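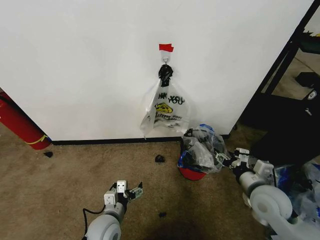 Most advice on adhesive hooks comes from people who put one up, took a photo and never went back a month later. I've read a lot of it and I don't buy much of it. The weight printed on the package is the first thing to doubt. It assumes clean glass or tile, a load that hangs straight down and never gets tugged, and a patient buyer. You have a painted wall and you're in a hurry. A plastic shopping bag with a smiley face on it, hung by its handles from a white hook so the bottom ends close to the baseboard, is my idea of a fair job for one of these things. A winter coat isn't, whatever the package says.

## Before you buy

Look at the paint. Flat paint is chalky and glue hates it. Satin and semi-gloss are better. If you can rub the wall with a dark cloth and get dust that won't quit, use a screw and stop reading.

Also look at how old the paint is. The cans say dry in hours. Dry to the touch and fully hardened are two different things, and I wait 3 weeks before sticking anything to a fresh coat.

I've tried two kinds of hook at home, the Hinier and the Plorkberg. The Plorkberg costs more and comes in a nicer box. I couldn't tell them apart once they were up.

## Putting it up

1. Wipe the spot with rubbing alcohol on a paper towel. Skip household cleaner, which leaves a film.
2. Let it dry. Don't blow on it.
3. Mark the height with a bit of painter's tape. Hold your loaded bag up to the mark first and see where the bottom ends up. People forget this and end up with a bag sitting on the floor.
4. Peel one side of the strip, press it to the hook, then peel the other side.
5. Press hard against the wall for 70 seconds. The usual advice says 30. Your thumb will complain.
6. Leave it empty overnight. I know. Do it anyway.

## Loading it

Start light. A couple of socks, a dust rag, the mail you plan to recycle. Check the top edge of the strip the next evening. If you can slip a piece of paper behind it, take it down and start over with a new strip, as pressing an old one back rarely lasts.

Pulling things out of the bag does more harm than the weight sitting in it. Every grab peels the hook outward a little. Hold the handles with one hand while you reach in with the other.

Pallavi Nishad, who rents the apartment under mine, weighed her entry bag on a kitchen scale after I went on about this on the stairs. It came to 672 grams with an umbrella in it. Without the umbrella, 539. She swears the hook has been fine since July with the umbrella in. I'd still move the umbrella.

## Getting it off

Pull the tab straight down along the wall, slowly, and keep it flat. Pulling toward yourself is how you lose a patch of paint. If the tab snaps, warm the strip with a hair dryer on low and work dental floss behind it with a sawing motion.

"Damage free" on the label is a hope. Test one hook inside a closet before you trust it where your landlord will look.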